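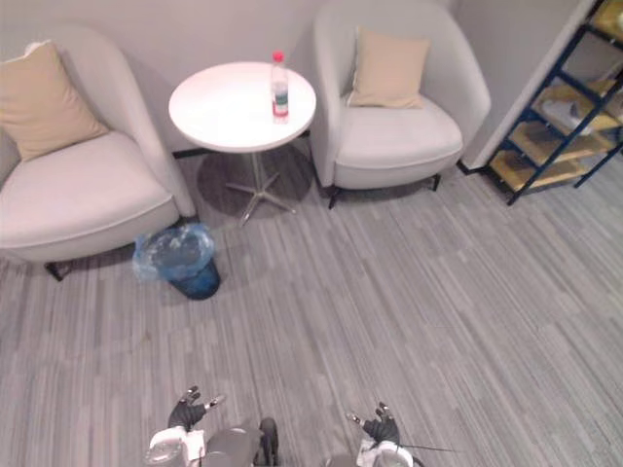 四月に入ってから、寝る前に祖母の手紙を一通ずつ読むのが日課になっている。今夜のは母が生まれた年の冬のもので、紙がずいぶん薄くなっていて、めくるたびにひやひやする。祖母の字は右上がりで勢いがよくて、読んでいるとあの早口がそのまま聞こえてくるようで、つい何度も同じ行に戻ってしまう。手紙を読むのにいちばんいいのは、やっぱり白い肘掛け椅子が二つ、小さな丸テーブルを挟んで並んでいるような場所だと思う。片方に自分が座って、もう片方はあけておく。祖母が座ってくれそうな気がするから、というのは少し感傷的すぎるかな。

手紙には、港町で下宿していたころの話が長々と書いてあった。大家さんが鯖を焼きすぎること、隣の部屋の人が夜中に尺八を吹くこと、銭湯までの坂がきついこと。坂の石段は二百九段あったそうで、数えたのは祖母らしいなあと笑ってしまった(私も階段を見るとつい数える。血筋だろうか)。そのくせ肝心の祖父との出会いについては「先日、面白い人に会いました」の一行きり! もう少し書いておいてほしかった。

水曜にティタマさんから電話があって、この手紙の話をしたら、タイのおばあさまも筆まめだったと教えてくれた。料理の作り方まで手紙で送ってきて、塩の量はいつも「いいと思うだけ」だったらしい。うちの祖母の煮豆もそうだった。一度きちんと聞いて帳面に書いたのに、砂糖のところだけ「たっぷり」としか残っていない。週末にもう一度あの味に挑戦してみようと思い、豆はさっき水に浸すばかりに洗っておいた、と書きかけて、まだ週末まで日があることに気がついた。仕方がないので明日煮ることにする。

手紙の束はまだ半分も減っていない。次の封筒は少し厚い。祖父のことが書いてあるといいのだけれど、今夜はもう目がしょぼしょぼするので、お茶を飲んで寝ます。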